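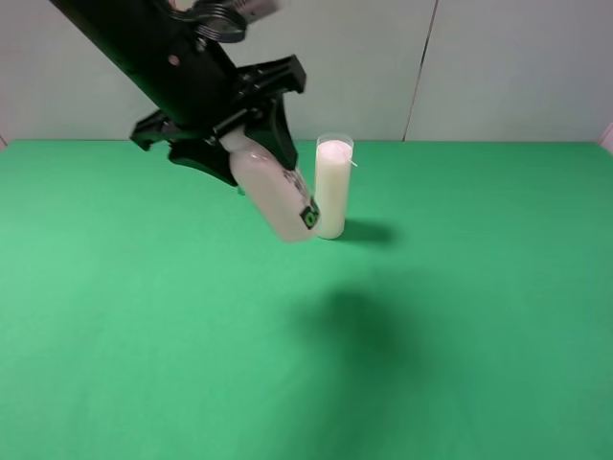

Bogdan Marciniak wrote to us that a straight glass is a straight glass, and that anyone paying extra for a name on the box deserves what they get. He has a point, and we sell the things.

Drondholm Straight Tall Glass
Sold by the case of 24
$95.00 per case
In stock

The Drondholm is a clear, tall glass with straight sides and a thin rim. The maker's leaflet calls it "a vessel for every moment," which we have left off the rest of this page. It holds drinks. It also holds wax, breadsticks, pens and whatever else people stand up in a tall glass, and judging by our mail a fair number of buyers never drink from theirs at all.

We carried the Albers tumbler before this one and dropped it in July. The Albers was prettier. It tapered toward the foot, and it went over whenever somebody put a long spoon in it. The Drondholm doesn't taper, so it has a better chance of staying up, though we would not call it untippable as the leaflet does. It is a tall glass. Tall glasses fall over if you catch them near the top with a sleeve.

What the maker says, and what we think

"Crystal clarity." It isn't crystal. It is ordinary clear glass, and it looks clean when it is clean. With water in it you will see every fingerprint. With milk or any other opaque white filling it looks very plain and rather nice, and you'll mostly notice the line at the top where you stopped pouring.

"Dishwasher proof." We put a case through the machine in our back kitchen all summer and none of them broke. A few had a faint haze by the end, low down, where hard water sits. Vinegar took most of it off. If you have soft water you may never see this.

"Stackable." No. Straight sides don't nest. You can balance one on top of another, and the leaflet has a drawing of exactly that, but please don't. Keep the divided carton they come in.

"Comfortable grip." It's a cylinder. Smaller hands may find it wide, and there is no ridge or pattern to hold on to when the outside is damp.

Filling and pouring

Leave some room at the top. A glass filled close to the rim looks generous on a table and is a nuisance to carry. If you are pouring from a plastic bottle, tilt the bottle well over before it meets the rim and don't rest its weight on the glass. The rim is thin, and that is where our returned glasses are nearly always chipped.

For candles: the maker does not rate this glass for hot wax. Plenty of people use it anyway, and we can't stop them, but we won't replace one that cracked that way. Elfriede Ostermann at our order desk will tell you the same thing on the phone, at more length. Ask her about the Vanberg jar, which has thicker walls and is sold for candles.

On a table

Clear glass takes its color from whatever is under it. White linen makes the Drondholm disappear. A strong color does more for it, and bright green is the one we'd pick if the filling is white or cream. We sell a plain Cevura cloth in green, 216 cm long, if you need one. It creases from the packet and wants ironing, whatever it says on the band about "easy care." A cloth you already own will do just as well.

One warning about cloths in general — anything with a thick weave or a padded underlay makes a tall glass less steady. Try a full one on it before you set out the whole case.

Who should skip it

If you want glasses for children, buy something shorter. If your cabinet shelves are close together, measure first; tall glasses come back to us for this reason more than any other, and you pay the return postage. If you need only a pair, this is a poor way to buy them. We have asked the maker for a box of 2 and were told it was under consideration, which is also what we were told the year before.

Ordering

Cases go out in the original carton with a second carton around it. Open it on the day it arrives and check the rims with a fingertip, lightly. Tell us about chips within a week and we'll credit the broken ones. We don't send out single replacements — the postage costs more than the glass.

Matching later purchases: the maker says the shape will not change. We heard that about the Albers too. If an exact match matters to you, order your spares now.

Page last checked 2026-09-22

Also in tableware: Vanberg jar with lid, Cevura cloth in green, Albers tumbler (remaining stock, no returns)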